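# Clearing a fault 31 when an arm stops inside a basket

If you run a two-arm cell on Gruna controllers for long enough, you'll meet fault 31 sooner or later. The arm goes down into a basket, gives a little shudder, and stays there with its fingers among the fruit while the screen tells you "joint following error" and nothing else useful. I got it wrong the first few times I had to deal with it at Trestdale, and one of those times cost us a bent fingertip and a very sorry tomato, so I've written the whole procedure out the way I wish I'd had it.

All the fault means is that a joint wasn't where the controller expected it to be for longer than it was prepared to put up with. Usually the gripper is pushing on something that won't move. Sometimes the cable has run out of slack at the wrist. Once in a while the payload setting is plain wrong. You'll want to know which of these you have before you restart, but first you have to get the arm out, and that is where people (me included) get hasty.

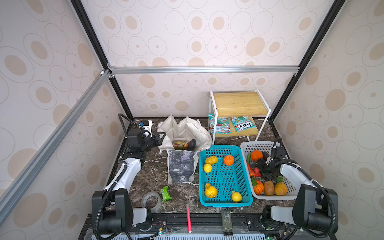
*Right gripper down in the white basket, left gripper by the canvas bag. A stop at this depth is the awkward kind.*

## Before you touch anything

Leave the reset button alone. On our controller, reset puts power back on the joints and the arm tries to finish the move it was making, which is straight down into whatever stopped it. That's how I bent the fingertip.

1. Press the emergency stop. Yes, even though the arm has already stopped – a faulted arm is still powered.
2. Check that the other arm has stopped too. The Gruna boxes can be set up singly or linked, and if yours are single, the second arm may carry on with its own task while you're leaning in toward the first. Ours were set up singly for months before I noticed, and it still makes me a bit cold to think about it.
3. Write down the joint number and the torque reading from the fault screen. They disappear when you clear it.
4. Take a picture with your phone from the side. You'll be glad of it later when you're trying to remember how the fingers were sitting.

## Getting the arm out

You need two people for this, one on the brakes and one on the arm. I know it's tempting to do it alone when everybody is at lunch. Please wait for them to come back.

The person at the arm holds the forearm from underneath with both hands, well away from the elbow, because the elbow is where you'll get pinched. When they say they have the weight, the other person releases the brakes one joint at a time, starting with the wrist. Never release the shoulder first. The arm will sink, faster than you'd think, and everything in the basket is underneath it.

Open the gripper before you lift. On the Plosano grippers there's a small manual release on the body, a quarter turn, and you'll feel the fingers go slack. If a piece of fruit is wedged between a finger and the basket wall, slide the basket gently sideways and let the fruit roll free. Then lift straight up until the fingertips clear the rim, lock the brakes again, and only then let go.

## Finding out why it happened

Start with the cable, which takes a minute and has been the cause more often than I'd like to admit. With the brakes off and your helper holding the arm, turn the wrist through its whole range by hand. It should feel the same all the way around. If it gets stiff toward one end, the cable loop is too short or has caught on something, and you should give it more slack and tie it down again.

Next, look at the basket. Perforated and mesh baskets are lovely and light, but a narrow fingertip can catch in the holes, and then the gripper drags the basket along until the joint gives up. Put rubber caps on the fingertips, or raise the lowest point of the pick a little.

After that, open the move in Jõgi and look at the approach. Lumpy, mixed produce is hard on a planner. It picks a target on top of one item and doesn't much care that a finger is going to land on the neighbor. We now slow down the last part of every approach and have the arm back off as soon as contact lasts longer than 400 milliseconds. It retries three times and then asks for a person. Before we made that change it would simply lean on things until it faulted.

Last comes the payload setting. Ours should read 500 grams with the camera fitted. If somebody has swapped the gripper and left the old number in, the arm will be fighting its own weight all day, and the long reaches will suffer first.

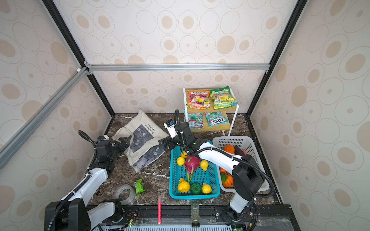 **Can I just raise the following error limit so the fault stops coming up?**

You can, but leave it where it is until you've found the cause. A higher limit lets the arm push harder and longer before it stops, and that applies to a hand as well as to a lemon.

## Restarting

Take everything out of reach of the arm that faulted, clear the stop, and jog it home at the slowest speed. Listen while it moves. A joint that took a knock often grinds or clicks a little, and if you hear that, power down and have it looked at.

If it sounds fine, run the same pick with an empty basket, then with one soft item, and then with the full load. Keep your hand by the emergency stop for all of it. Put the joint number, the torque reading and whatever you found in the cell log, even if what you found was nothing. Our log showed the same wrist joint turning up again and again, always late in the afternoon, and we ended up replacing a cable clamp that had been slowly working loose.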